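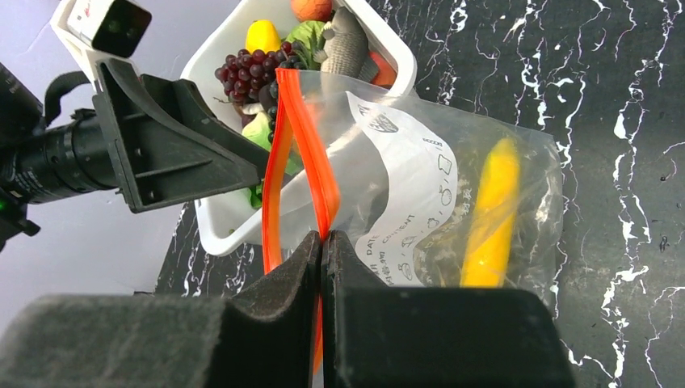
Clear zip-top bag with an orange zipper strip and a label for date and content.

How to Set a Page Weight Budget for a Small Site

Print this page | E-mail this page

Filed under: Front End, Performance, Beginner

A page weight budget is a limit on how much data one page is allowed to send to a visitor. You pick a number, write it down, and check every change against it. This tutorial sets one up for a plain site with no build system. You need a text editor, a browser with developer tools, and access to your files.

The site used throughout is Nirkus, a bus timetable site for Galidport. Most of its visitors are on phones at a stop, often with a weak signal.

Step 1. Measure what you have

Open your busiest page in a private window. Open the developer tools, go to the Network tab, and tick the box that disables the cache. Reload. The bottom of the panel shows the number of requests and the amount transferred. Write down the transferred figure. The other one, usually called resources, is the size after decompression and will be larger.

The Nirkus home page came to 3,000 KB.

Do the same for one page of each type. A timetable page and a contact page may share a header and very little else.

Step 2. Find the heavy files

Click the Size column to sort. On most small sites the top of the list is photos, fonts, and scripts from other companies. On Nirkus it was a header photo, then four weights of the Szénási font, then a chat widget that had stopped answering in March.

Go down the list and mark each file keep, shrink, or remove. If you don't know what a script does, block it in the Network tab and reload. Click around for a few minutes and check the forms too, as some scripts only matter when you press Submit.

Step 3. Pick the number

Choose a total and split it by type. The Nirkus budget is 337 KB per page:

Images: 235 KB
Fonts: 40 KB
Scripts: 30 KB
HTML and CSS: 32 KB

Your split will be different. A site with no photos can give that share to something else — or keep it unspent.

Step 4. Make the cuts

Start with removals. Delete the script tag, not just the file, or the browser will keep asking for it.

Resize photos to the largest width they are shown at, then save as WebP at a quality of 75 and look at the result. Add width and height attributes so the text doesn't jump while they load. Put loading="lazy" on anything well below the first screen, but leave it off the header image.

For fonts, keep regular and bold. Let the browser slant the regular weight if you only use italics once or twice. Set font-display: swap in your CSS so people can read before the font arrives.

Turn on compression at the server if it's off. Hosts put this in different places; on Cetlow it is under Site Settings, then Delivery.

Step 5. Check it again

Clear the cache, reload, and compare with your number. Then set the tools to a slow mobile connection and load the page once more. On Nirkus the timetable was readable in 6 seconds on the slowest setting.

Keep the budget in a text file next to your site files, with the page name, the limit, and the last measured size. Update it whenever you add a photo or a plug-in. If a new item puts the page over, take something else out first or leave the new item off.

Last updated Mon 25 August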